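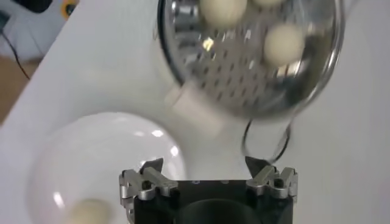

Fried sesame balls are mostly about waiting, and then there's one minute at the end where you need to move. I've made these so many times I could shape them half asleep, but moving them around is where I used to wreck a batch. My strainer is the stainless-steel kind with rows of little oval holes, and I keep a big white bowl right next to it so I can tip the balls from one to the other without walking across the kitchen. You don't need anything fancy. Any strainer with a smooth inside will do, but wire mesh leaves a waffle print on soft dough (ask me how I know).

For the dough, put 28 grams of sugar in 4 tablespoons of very hot water and stir until it's gone. Pour that over a heaped cup of glutinous rice flour and mix with a fork until it looks like wet gravel. Now add room-temperature water a spoonful at a time, and use your hands. You want it to feel like an earlobe. Sulastri Chong taught me that one and I've never found a better way to put it!

Cover the dough with a damp towel and leave it for half an hour. Then pinch off walnut-sized pieces and roll them between your palms until there are no cracks. If one does crack, wet a fingertip, smooth it over, and roll again. I do all of mine plain — red bean filling is lovely, but it's a separate afternoon.

Next, the dip. Fill a bowl with cool water and drop in a few balls at a time. Scoop them into the strainer, give it a gentle shake over the sink, and tilt it so they roll out into a dry bowl. Go slow with the tilt or they'll all come down at once and stick together. Two spoonfuls of sesame seeds in the bowl, swirl, and add more where you see bald spots. Press the seeds in with your palms.

Start the oil on medium-low. Lower the balls in and leave them alone until they float, then keep them turning with the back of a ladle and nudge the heat up a little. They're ready when they're golden and feel hollow when you tap them. Drain on a rack, and wait ten minutes before you bite one.

Leftovers go soft overnight. A few minutes in a hot oven brings most of the crunch back.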